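Simulated arm drifts off into the void and never comes back. What did I break?

Asked by Murali Poduval
Tags: simulation, gripper, kitchen tasks, despair

I have a simulated arm that is supposed to tidy a marble worktop. It's a small job. Pick something up, put it somewhere else, try not to embarrass the family.

Until Tuesday it managed this often enough to keep me interested. Then I tidied up my config, as you do when things are going well, and now the arm takes the scenic route. It starts over the counter, reaches for a target, and at some point decides the target is out in the great beyond. The fingers stay wide open the whole time. No crash, no error, no warning. The log says "step ok" with the calm of a man on a sinking ship.

Two views from the wrist while it was misbehaving. The first has next to nothing in it apart from the gripper, the second at least has the worktop.

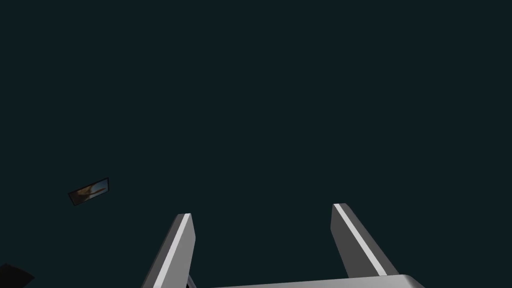
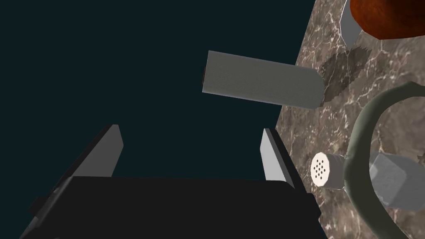 Things I've already tried:

Going back to the old gripper settings. No change.
Dropping the speed limit. It now gets lost more slowly.
Running it with a different random seed, 16 times. It got lost in 16 different directions, so at least the seed works.
Turning it off and on again, with feeling.

The episode is capped at 3,000 steps and it uses every one of them. In the last run the hand left the counter at step 2,163, having wandered about over it up to then, if that helps anybody. The scene file came from Kasero, the controller is my own and therefore suspect. I'd like to get this sorted before I let the same code anywhere near the real arm, which lives eighteen inches from a window.

-----

Answer from Malathi Lobo (accepted)

Your target pose is in one frame and your controller is reading it in another. I'd put money on it. When you tidied the config, did you by any chance move the arm's base away from the origin? If so, and your goal is given relative to the base but treated as a world position, every correction is made towards a point that doesn't exist as far as the kitchen is concerned. The arm is being perfectly obedient.

Check it like this. Print the goal and the fingertip position side by side, both in world coordinates, every 30 steps. If the goal changes when the base moves and the thing you want to pick up hasn't moved, there's your bug.

The late departure is a clue as well. I'd guess you have a hover phase that uses one function and an approach phase that uses another, and only one of them does the conversion. Mine did. I found it after a fortnight of blaming the inverse kinematics -- I have since apologised to it.

Separately: put a workspace box in. If the fingertips leave the box, stop the episode and shout. A run that burns through all its steps in empty space and reports "ok" is a worse fault than the one you're asking about. Do that before the real arm, please. Put the box in the lowest layer you control, so that a bad goal from higher up can't talk its way past it. And know where the stop button is without looking.

Comment from Murali Poduval: I did move the base. I moved it because it looked untidy. Approach phase had no conversion in it at all, and I have no memory of how it ever worked. Box is going in tonight.

Comment from Malathi Lobo: It worked when the base was at zero. Everything works at zero.

-----

Answer from Harish Menon

Have you updated your graphics driver? I had a thing where everything went dark green and it was the driver.

Comment from Bhavana Pinto: The driver doesn't move the arm, Harish.

Comment from Harish Menon: Fixed mine though.

-----

Answer from Milovan Nedeljković

Agree with Malathi on the frames. One more to look at once that's done: check that things you expect to be resting on the counter really are. If an object starts slightly inside the worktop, the physics will push it out again, sometimes with great enthusiasm, and a controller that tracks the object's live position will follow it over the edge like a loyal dog. Log the object height for the first second with the arm switched off. If anything moves, raise the start position a few millimetres and let it settle before you hand over control.

I also wouldn't keep the speed limit at whatever you dropped it to. You'll forget it's there and be back in September asking why the arm is slow.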